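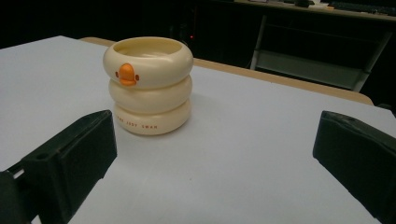 Perception / tooling sync, 2019-11-08
Present: Kinga Dobos (chair), Kornél Lakatos, Bořivoj Sokol, Mariann Szűcs (notes, sorry for typing). Jenő Nyitrai dialed in from Vunham, dropped twice.

1. Last actions
Kornél's log cleanup merged. Timestamp fix not done, carried over.

2. Rim detection
Pale cups on the white table still the worst case. Depth ok on the outer wall, goes patchy inside the mouth. Mask bleeds into the shadow on one side, so grasp center gets pulled that way. Bořivoj wants to train on edges plus depth, Kinga says try exposure first, cheaper. Agreed: exposure first, 2 days max, then look again.
Ringed shapes: planner likes the grooves as contact points. Jenő thinks thats fine, Kornél doesn't. Not settled.

3. Dataset
Oscombe set is at some 2,000 clips. 40 have no calibration file, Bořivoj to find out if they can be recovered. If not, drop them, no hand fixing.
Labels: printed text and faces on cups go in the notes field, NOT as seperate objects. Kinga to update the label guide. Old labels from July stay as is for now.

4. Planner
Approach from open-gripper pose times out when object is far back on the table. Kornél suspects the collision margin on the fingers. Will replay with smaller margin before touching anything else. Jenő asked for the replay tool to run without the GUI, Mariann has a branch, half working.

5. Prarnositz release
Moved to build 6. Borbély driver stays pinned. No discussion.

Actions
Kinga - exposure test, label guide
Bořivoj - missing calibration
Kornél - margin replay, timestamp fix (again)
Mariann - headless replay branch, send to Jenő
Jenő - review it

AOB: none, room needed by next group.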